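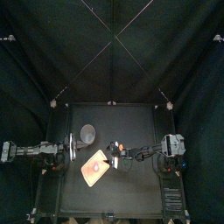

4. Recording demonstrations by remote control

By now both arms are mounted, the enclosure is up, and the Trisar control box has stopped beeping. If it hasn't, go back to section 3. The beeping does not get tired.

In this section you drive the two arms yourself, using the Noment hand controllers, while the recorder saves the joint positions and the video. The task used throughout is cup-and-tray: one arm works on a clear plastic cup, the other on a small shallow tray, and with luck the two never meet.

4.1 Before the first take

1. Check that the fabric is clamped at both upper sides and does not sag into the camera's view. Sagging fabric will be learned as part of the task.

2. Clear the table of everything except the cup and the tray. Screwdrivers, coffee and the cap of your pen all count as everything.

3. Stand the cup upright, a little to the left of center. Set the tray nearer the middle. Its angle should change from take to take, so resist the urge to straighten it.

4. Hold both controllers at chest height, elbows bent, and press the side button on each. The arms will move to match your pose, slowly at first.

CAUTION: Keep hands, sleeves and lanyards outside the enclosure whenever the arms are live. The soft stop limits force at the gripper. It does nothing about the elbow joint, which has its own opinions.

4.2 Recording a take

1. Press the foot pedal once. Wait for the tone.

2. Bring the left gripper in from the side at cup height. Coming down from above works too, but pick one and stick with it for the whole session.

3. Bring the right gripper over the tray and lower it until the finger is close to the rim. Stop there and look. Most crushed trays are the work of people who did not stop and look.

4. Grasp the cup, then the tray. Move the tray to the left arm's side of the table and place the cup on it.

5. Open both grippers, back off a hand's width, and press the pedal again.

A good take lasts under 40 seconds. Longer takes are usually full of hovering, and a policy trained on hovering will hover beautifully.

Note: If you fumble and recover, keep the take. If you fumble and swear, keep it anyway — the recorder has no microphone. If you fumble and knock the cup over, press the pedal twice to discard it.

4.3 How many takes

Plan on 140 takes for a first model. Hellwig mounts with the older wrist need about 294, owing to the play in the last joint, and we are sorry. Swap operators every 2 hours. Tired operators develop a style.

4.4 Saving the session

1. Park both arms with the side buttons.

2. In Ultgate, choose Session, then Close and Verify. Do not choose Close. We have asked for Close to be removed since March.

3. Read the list of rejected takes. Dropped frames are the usual cause. "Unknown cause" means dropped frames as well.

Revised 6 May 2019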